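Slide 4 – pads and fingers

Start with the wear parts, as they take most of the bench time at Etstead. The fingers on the Brurkitz gripper are black or near enough, with a dark pad on each inner face. Pads pick up specks and fibres early. Specks alone are no reason to change a pad.

Give the count: 1,474 cycles on the last set before we swapped it. Mention that the other bench got fewer.

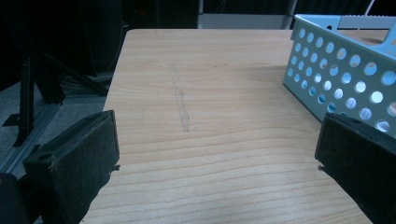

Jaws open, nothing held, over the bench top.

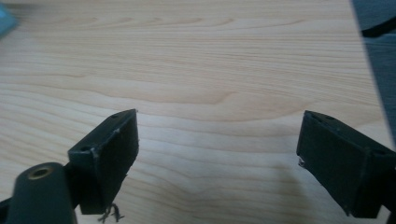

Order of work for a pad change:

- Jaws open, power off, tag on.
- Trim loose threads with scissors. Do not pull them.
- Peel the old pad from the top edge. Scrape off the glue and wipe the face.
- Press the new pad on for 18 seconds and leave it for 5 minutes.
- Close the jaws on the Brosska gauge and check both faces meet it flat.

Change pads in pairs – a new one against an old one throws the centre off by up to 2 mm.

Pause for questions on glue. Someone always asks about tape. We tried it in July and went back.

Next slide: cable strain relief.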